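2021-11-21, bench notes, practice rules for the hand-held grippers

Trying to get the rules down in one place before Carken come back in January. Half of what we do lives in people's heads and the other half is on the Plellix board where it scrolls off. So: rules as of today, plus stuff not settled. Fix anything wrong, initial it.

**Scope.** Hand-held tools only. Arm cell has its own sheet (Armindo's) and I'm not touching that one.

**Before a session**

- Tool log open, tool name written down, pad set number next to it. No number, no recording.
- Squeeze and release, full travel, both slow and fast. Any catch, stop.
- Fingertip screws: check by driver, not by eye. Snug. The plastic strips if you lean on it.
- Sleeves pushed up or tight at the wrist. We wrote "no loose sleeves" last year and then all of us ignored it through the cold months.
- Glass on the table = eye protection for everyone at the table, incl. whoever is resetting.

**During**

- One person holds the tool, a second resets. The two do not swap mid-run.
- Hands near the work get called out loud. "In" and "out". Feels silly, do it anyway.
- Tool holder doesn't move toward the work between "in" and "out".
- Closed fingers on approach only where the task sheet says so. Otherwise open.
- Clear glass jar under a lidded frame: come in over the near lip, never the hinge side. The lid has to be all the way back first.

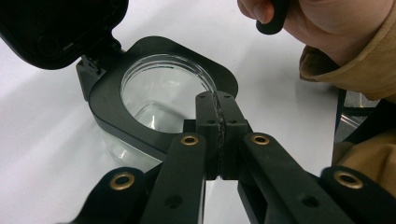 Niloufar Arabzadeh wants the call-out rule dropped for the jar task, on the grounds that it slows every run and people start saying the words without looking. Better, she says, to mark a line on the table that the resetter's fingers stay behind while the tool is closing, and let the tool holder judge.

I don't agree but she has a point about saying it without looking. My trouble with a line: fine until the object rolls over it. Then you reach. Everybody reaches. Compromise for now is both, line AND call-out, try it for 50 runs and see what gets skipped. Shota to put tape down, matte not shiny, the shiny stuff glares.

Also asked Madalena what Kivbridge do. They have a pause word any person in the room can use, and the tool goes down flat on the table when it's said. No discussion till it's down. I like that a lot. Adding it. Word is "down". Not "stop", we say stop all day long.

**Glass**

- Chipped rim, retire the jar. Not "use it for the easy task".
- Broken glass: session over, wipe table, check pads for slivers, new pads if in any doubt. Write it up even if small.
- Jar moved by hand only between runs. No carrying it in the gripper to save time (Tomás, me too, I've done it)

**Pads**

This is the bit we're worst at. The rule on paper says replace when worn. Worn means what? I'd keep going far longer than Armindo would. And it isn't only safety, a grip on a ragged pad is not the same grip, so the runs before and after a change don't really belong in one set. If the log doesn't say when pads were changed the data can't be sorted afterwards. Pulled the Meireles set to check: 955 runs and no pad entries at all. Can't fix that now.

Proposed wording:

1. Look at both pads, fingers open, over a plain light surface so the edge shows up.
2. Any torn bit sticking out past the block, or a flap coming away at a corner: out.
3. Change both together, even when one looks ok. Mismatched pads are the same as bad pads.
4. Write the change in the log *before* the next run, not at end of day.
5. Old pads go in the bag with the tool name and the date. Don't bin them, want a reference card of what "worn" looks like.

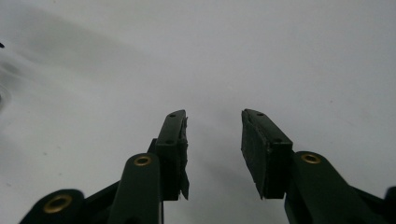 *Fingers open, frayed pad edge on the left, worn flap at the lower corner on the right. Both out under item 2.*

Shota asked if trimming the flap with scissors counts. No. Trimmed pad = changed pad with no record, worst of both. If somebody does trim one it gets logged as a change and gets a new set number.

**Open**

- Who signs a tool back in after repair. Not the person who repaired it, I think?? Needs 2 people around, which in practice we don't always have.
- Max session length. Hands get tired and the squeeze gets sloppy. Madalena says 2 hours with a break in the middle, I'd go shorter. No numbers behind either.
- Do visitors get to hold a tool. Currently "ask Armindo", wich is not a rule.
- Eyelets on the linkages: not in any check right now. Add to the weekly one? Look for play, not just dirt.
- Cleaning wipes, which ones are ok on the pads. Waiting on an answer, dry cloth only till then.

To do: print the pad page, laminate, hang by the bench. Old sheet comes down the same day or we'll have two versions agian. Send draft to Carken once Armindo has been through it.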